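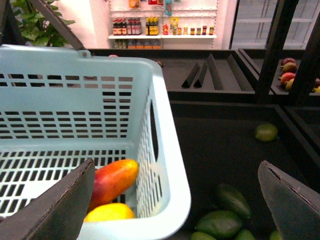 工单：双边防务合作协定库条目数对不上，检索结果缺续签议定书

阅读时间：7 分钟

状态：部分解决，不同意关闭
系统：Pallex 文献库，防务与安全合作分库
导入工具：Sartori
服务方：Plirnach 技术支持
提单日期：2024-12-04
提单方：条约资料室
优先级：我方填“高”，对方改成“中”，我方又改回“高”

一、现象

我们交给导入工具的清单是 1000 份文件，包括双边防务合作协定、军事互信措施文件、联合演习谅解备忘录、续签议定书和换文。导入报告写的是“全部成功”。在 Pallex 前台不加任何条件检索这个分库，得到 992 条。

差八条。报告里没有失败记录，没有警告，连一行黄字都没有。一个说自己全部成功的工具和一个少了八条的库，至少有一个不对。

发现问题的起因很普通：同事要查一份边境地区兵力通报协定的续签情况，只找到原协定，找不到续签议定书。按库里的显示，这份协定早已到期失效。如果照此写进国别简报，等于告诉读者两国之间的通报机制已经停了。纸本卷宗里明明有续签文本，双方签字页齐全。

二、第一轮答复（Plirnach）

对方答复原文如下：“经核查，差额八条为重复文件，系统已自动去重，属正常行为。建议关闭工单。”

我方意见：不接受。理由有两条。

清单交付前由资料室做过查重，每份文件有独立卷宗号。说有重复，请给出是哪八份、和谁重复。答复里一份都没列。

“经核查”三个字没有附核查记录。我们见过的“经核查”，有几次就是拿两个总数相减。

三、我方自查步骤

步骤 1：清浏览器缓存，换账号，换机器。结果不变，还是 992。这一步是对方模板里要求的，做了，没有用。

步骤 2：检查权限。怀疑过有几份文件密级字段填错，普通账号看不到。用管理员账号检索，总数相同。排除。

步骤 3：检查索引。在后台重建全文索引，重建完再查，总数相同。排除。对方此前曾暗示“多半是索引延迟”，现在可以不用再提了。

步骤 4：导出库内全部卷宗号，与清单逐个比对。本来预计缺八个号，结果缺的是 11 个。

做到步骤 4，“八份重复文件”的说法就站不住了。缺 11 个号，总数只少八条，说明库里另外多出三条。多出来的三条也找到了：某份联合演习谅解备忘录带三个附件，清单里按一份文件登记，入库后附件各自成了条目，没有卷宗号，标题栏写的是“附件”二字，别的什么也没有。

也就是说，少了一批，又多了一批，两个错误抵掉一部分，剩下的差额被解释成去重。

四、缺失文件的共同点

把缺的 11 份从卷宗里调出来看，全部是续签议定书或延期换文。标题与原协定几乎一样，缔约双方一样，只有签署日期不同。Skunda 换文最典型：首次换文和延期换文的标题一字不差，正文也大段相同，差别在有效期条款和签字日期。

在法律上，这是两份文件，后一份决定前一份是否仍然有效。库里只留了前一份。

反过来查，也有续签议定书是正常入库的。挑出来对照，它们与原协定的签署日期相隔都比较远。于是怀疑去重规则里有一个时间窗口。

五、第二轮答复（Plirnach）

对方确认：Sartori 在七月的升级中加入了“相似文件合并”功能，默认开启。标题相似、当事方相同、日期相隔不超过 15 年的，视为同一文件的不同版本，保留最早的一份。

答复还说：“该功能在升级说明中已有介绍。”

我方查了升级说明，相关文字是“优化了文件处理体验”。如果这也算介绍，那我们无话可说。

另外几个问题，至今没有得到像样的回答：

窗口为什么定为 15 年？防务类协定常见的有效期比这短得多，期满续签恰好全落在窗口里。看起来是按别的行业的合同归档习惯定的，没有人问过条约资料怎么用。

为什么保留最早的一份？哪怕真是同一文件的不同版本，通常也该留最新的。

合并之后为什么导入报告仍然写“全部成功”，被合并的卷宗号一个也不列？

六、处理过程

处理 1：在 Sartori 设置中关闭“相似文件合并”。选项藏在“显示偏好”下面，与显示没有任何关系。

处理 2：先在测试库里试导那 11 份文件和对应的原协定。第一次试导仍然被合并。对方称设置需要重启服务才能生效，界面上没有这句提示。重启后再导，全部入库。

处理 3：正式库补导 11 份。补导后检索，原协定和续签文件分别显示。人工补了“续签自”和“被续签”的关联字段，系统没有能力自动认出这层关系，暂时也不指望它认出。

处理 4：三条多余的附件条目，改挂到所属备忘录名下，从独立条目中撤出。第一次撤出时附件正文也一并消失，从备份恢复后改用“移动”操作完成。“撤出”和“移动”在菜单里上下相邻，说明文字相同，请对方改。

处理 5：再次导出卷宗号与清单比对，1000 份全部对上，没有多余条目。

七、验证

总数对上不代表内容对上，这次的教训就是差额会互相遮掩。因此另外抽查了补导文件的正文、签署日期、生效日期和语种字段。

签署日期：正确。
语种字段：正确。
正文：正确，签字页扫描件可以打开。
生效日期：两份有误。系统把签署日期填进了生效日期。按议定书条文，生效要等双方完成国内程序并互相通知，不能与签署日混为一谈。已手工改正。

生效日期这一项引出新的疑问：补导的文件有错，原先导入的那些呢？对方回复“其他文件未发现异常”。问抽查了多少份，没有回复。

八、第三轮答复（Plirnach）

“问题已解决，请确认关闭。”

我方不确认。未完事项如下：

- 其他分库是否受同一功能影响。经贸分库和领事分库也用 Sartori 导入，续签文件只会更多。要求对方提供自七月升级以来的全部合并日志。
- 生效日期误填的范围和原因。
- 导入报告须列出被合并、被拆分的卷宗号。对方称已“记入需求池”。需求池里上一条我们的需求还没有动静。
- 升级后默认设置不得擅自更改，或者至少写明改了什么。

九、给本室同事的临时办法

在上述事项有结果之前，凡用 Pallex 判断某份协定是否仍然有效，请同时查纸本卷宗目录。检索结果显示“已到期”的，一律先当作待核实，不要直接写进简报，也不要据此答复外单位询问。

七月之后引用过库内到期信息的材料，请各自回头查一遍，发现问题的把卷宗号跟在本工单后面，不要另开新单。另开新单会被对方并到一起，而他们怎么合并东西，上面已经写过了。

十、最新跟进

对方发来合并日志一份，只含防务分库，内容与我方步骤 4 的比对结果一致。经贸分库和领事分库的日志称“正在提取”。

工单保持打开，等日志。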